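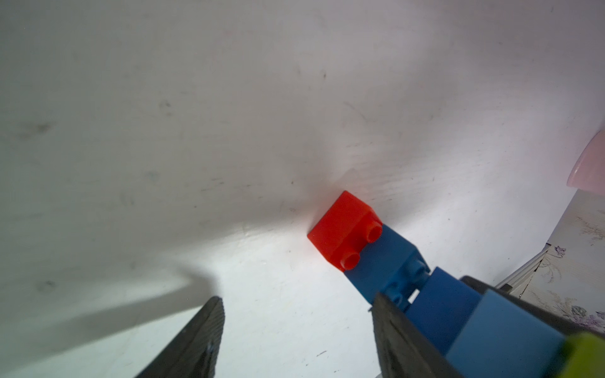
Is "1916 archive" wallpaper worth the money, or is it the same roll with a story attached?

Erzsébet Kelemen

I'm papering a small back bedroom and I keep running into floral papers sold as reproductions of some very old design. The one my sister likes is from a shop called Vigfúsdóttir. It's cream with bunches of violets, and the listing says it was "recovered from a 1916 pattern book." They want $83 a roll. There is no photo of the pattern book and no word about where it's kept. Maybe I'm too suspicious, but I think words are doing most of the work. Take a red LEGO brick stacked on a blue one. It's a nice strong pair of colors, and everyone knows what it is. Call the same two colors "archive scarlet over mill blue" and somebody will put a surcharge on them. I wrote to the shop and got back two paragraphs about heritage and a discount code.

So what I want to know is pretty plain. Is there any way to check a claim like this before I pay? And if the claim can't be checked, does an expensive floral hang any better than the cheap violet one at the home center in Otdale? The room is upstairs, gets morning sun, and has one outside wall that was patched by whoever lived here before us. They weren't good at it.

Please don't tell me to paint it. I know I can paint it. 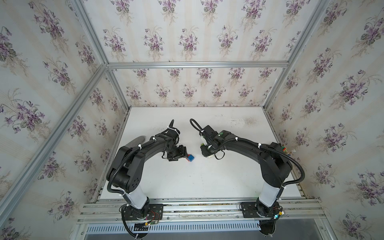 2 min read

cendcombe_paper

I hung paper for a living before my knees quit, so here's my opinion for what it costs you.

"Reproduction" has a meaning if the seller wants it to. It should mean someone had a piece of the old paper, or a printed sample book, and copied the drawing, the repeat and the colors from it. A seller who did that work will nearly always tell you more than you wanted to hear. They'll name the collection. They'll say which colors were faded and had to be guessed. When all you get is a year and the word "recovered," I'd assume a designer drew some violets last winter.

Ask them these and see what comes back:

Where is the original, and can I see a photo of it?
Is the repeat the same size as the original, or was it changed to fit a modern roll?
Which colors did you match, and which did you pick?
What was the roll width?

The repeat question is a good one because someone who has never seen an original won't have an answer ready. They'll go quiet or they'll talk about heritage again.

I'd also be careful about the word "inspired." I have seen it in gray type at the bottom of a listing whose headline said something much stronger.

Now, does it hang better? Price tells you very little. I've had expensive paper go see-through at the seams when the paste went on, and cheap paper that slid into place and stayed there. What matters more to you is that patched wall. Small bunches of flowers scattered over a surface will hide a lot, which is the real reason so many old bedrooms have them. Stripes will not. If the paper has a stripe running behind the flowers, hold it against the corner before you commit, because a stripe shows you every place the wall leans. Even a pale one does it.

Sand the patch, prime it, and put up lining paper on that wall. I know you don't want to. The lining will do more for the look of the room than going from a cheap roll to one at $83.

Last thing. Buy every roll at once and read the batch number on each label. I don't care what the website says about consistent printing. I once had to strip a whole wall in Cireldale over a batch that was "close enough." It looked fine at night and awful at breakfast. You have morning sun, so think about that.
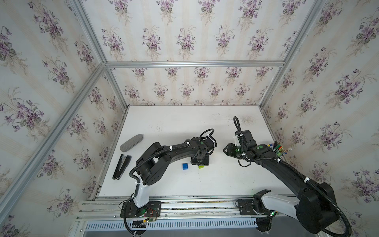 104 words

otdale_attic

The home center violet paper is fine. I have it in my hall. It's cream, the bunches are purple, and guests ask where I bought it, then look let down when I tell them.

I don't believe any of the year claims. I've seen the same drawing on two sites with different dates. Maybe one of them was honest, but how would you know?

Mine did fade a little on the side by the window, so the morning sun is a fair worry. Would the fancy one fade less? The listings never say. Get a sample, tape it in the window, and leave it there for all of May.
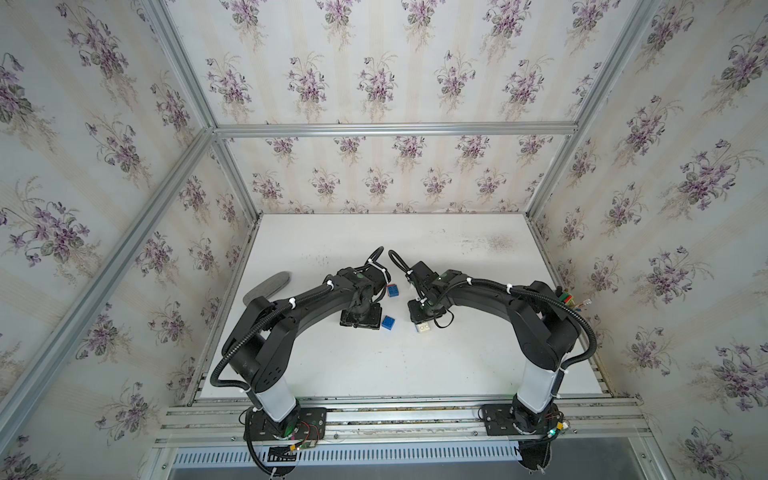

Violet bouquets on a cream ground.

mrs_halfroll

I'm going to disagree with the first answer a bit. Some of these shops are small and they bought the design from somebody else, who told them the year. They can't answer about the repeat because they were never told. That doesn't make the paper fake, it just makes the year worthless. Same result for your wallet I guess.

Where I do agree is the sample. Order one and pay for the large size. The small squares are useless with a bouquet pattern — you get half a flower and some leaf, and you can't tell how busy the wall will feel. Walls full of bouquets can feel closer than you planned, mostly in a small room. I did all four walls in a guest room and ended up stripping one.

Also watch the returns policy. The place I ordered from kept up to a quarter of the price on unopened rolls. It was on a separate page from the checkout.

Erzsébet Kelemen

Thanks, all. I sent Vigfúsdóttir the four questions word for word. They answered the roll width. For the rest they said the design "reflects the period," and they sent the discount code again.

I've ordered a large sample anyway, plus one of the cheap ones, and I'm taping both in the window with the names on the back. My sister still says she can tell which is the old one. We'll see. Does lining paper need to dry overnight before the top layer, or is that another thing people just say?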